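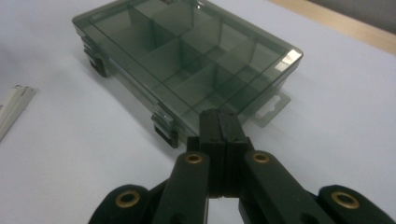
1/ New box day!!

Smoky gray-green, see-through lid, two black latches down the long side, and so many little cells in there. I have wanted one of these on my table for ages and I am way too happy about it.

2/ For anyone new, I'm sorting my Grandma Leonie's bead stash this winter. Leonie Oltmanns, queen of the jam jar. She strung necklaces for the church fair in Culness every November and kept every leftover bead, and I mean every one. They all came to me in one big cookie tin.

3/ I counted the first jar last night (yes, really, with a spoon and a podcast) and got 287 beads. From one baby food jar! Then I did the next three jars and the total jumped to 3380, so I've stopped counting and I'm just going by color now.

4/ The plan: seed beads in the small cells, lightest to darkest. The long narrow compartment is for the things that never fit anywhere, so needles, the thin crimping tool, and that one skinny paintbrush she used for glue.

5/ Selim asked why I don't just leave them in the jars. Fair question! But I can never see what's at the bottom, and I end up pouring everything onto a plate to find four blue ones. With a clear lid I can look before I open anything. Huge.

6/ Also there's a hang tab with a slot in it, out past the end of the lid. I have a pegboard over my desk with one free hook. You see where this is going. (I'm going to try it with the box half full first. I know how I am.)

7/ Tip from Birsen Karakaya, who has been beading way longer than me: before you carry a box like this anywhere, lay a piece of thin craft foam over the cells and then shut the lid on it. Keeps the tiny ones from hopping next door. I cut mine from a sheet I had left over from Halloween.

8/ Second tip, mine, learned the hard way with my old box: close BOTH latches before you pick it up. Both! I was finding green beads in the rug until spring.

9/ Favorite find so far is a twist of tissue paper with "Çınar, good ones" on it in Grandma's writing. No idea if that's a shop or a person or a town. They're dark amber and so pretty. They get their own cell, right by the latches.

10/ Okay, jar five. If you have a neat way to pick up seed beads without them pinging across the room, tell me, I'll try anything!

Recent posts
The cookie tin, first look
Jar one: all the blues
Pegboard over the desk, before and after
Beril Oral's four-strand bracelet, my attempt
What do I do with 300 safety pins?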